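Ticket 3159 – Lullitcombe robotics club, arm won't close on book
Opened Nov 3, 2022

Hi again! We've got our Grasus arm going over the checked tablecloth, green cloth behind, and I'm trying to get it to pick up a paperback (the self-driving one with the car dashboard on the cover). It gets down beside the spine and then just sits there. I've rebooted it, swapped the USB lead and bumped the close timeout to 700 – no joy.

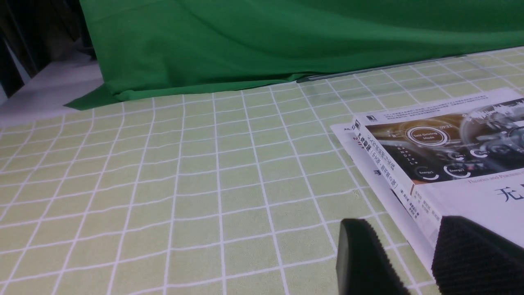 The log says "target width exceeded" on 6 of the last 9 tries, so I reckon it's measuring the book plus the white sheet underneath. Is there a setting for that in Plallovell, or do I have to recalibrate from scratch? Our demo's in December, so no mad panic yet. Cheers!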